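Visit report: open day at the Okton textile hall, Senorthorpe

5 August 2023

The hall lies behind the old goods yard, a short walk from the Senorthorpe bus stop. Admission was free but timed, with 12 visitors to a group, and the full circuit takes in the sorting floor, the wash room, the folding area and the store. I went for the folding. Our own store at Plistbridge has been short of shelf space for two winters, and most of the loss is down to how the knitwear is put away.

Intake comes first. Goods arrive in sacks, are weighed, and are split into woven and knitted before anyone looks at condition. The figure given for the previous week was 568 items. Labels are tied on with cotton tape and carry an item number only; the rest is kept in a ledger at the end of the bench. I would have liked the fibre content on the label as well.

The wash room was not running. Drying is done flat, on mesh shelves set 300 mm apart, and heavy pieces are turned once.

The folding area is the part worth the journey. Scarves, blankets and knits are handled on a pale, marble-patterned floor between tiled walls, and the light is even enough to judge a crease.
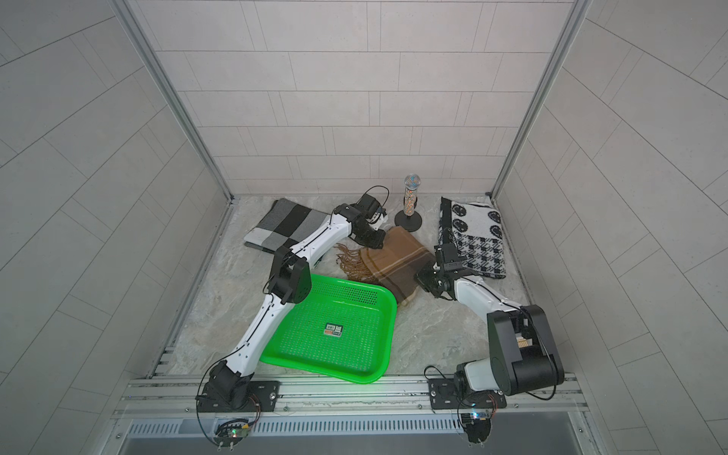
Plaid and patterned textiles in the folding area.

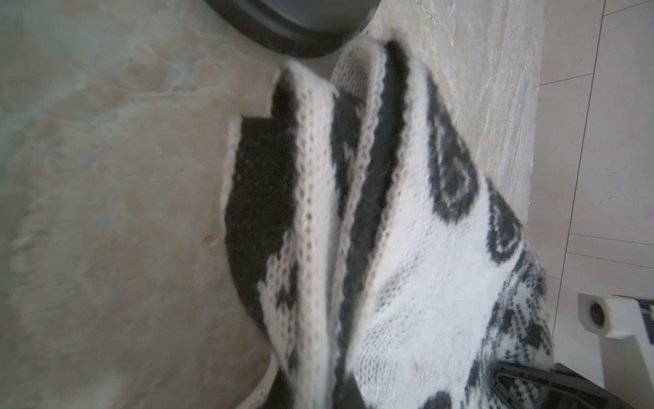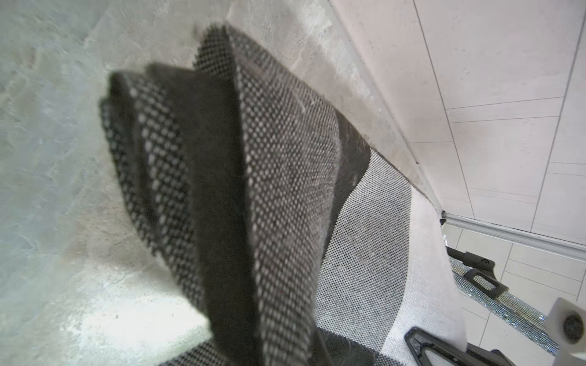 Okton's written method was pinned up by the door and I copied down the main points. Knits are folded in thirds along their length and then in half, never hung, and the fold lines are moved at each inspection. Openwork edging is turned to the inside. Woven pieces are folded once less than seems necessary and stacked with the heaviest at the bottom, to a limit of 4 to a shelf. Rugs are rolled with the pile outwards — the reverse of what we do — and tied in two places with wide tape.

The limit per shelf is lower than ours and I doubt we could keep to it. The change of fold lines we can adopt at once. We have blankets at Plistbridge that have lain on the same creases since February of last year, and the wear is plain to see.

The store itself is narrow, with shelving on one side and a Sæther dehumidifier at the far end. It was noisy. Shelves are lined with undyed calico, which is washed twice a year. Access to the top shelf is by a step that blocks the aisle when in use, so two people cannot work there at the same time.

Tea was served in the yard. The printed guide costs nothing and repeats the folding method in full, with the diagrams on the back page. Parking is poor and the bus is the better choice. The wash room is due to be shown in operation at the next open day, and I have asked for two places.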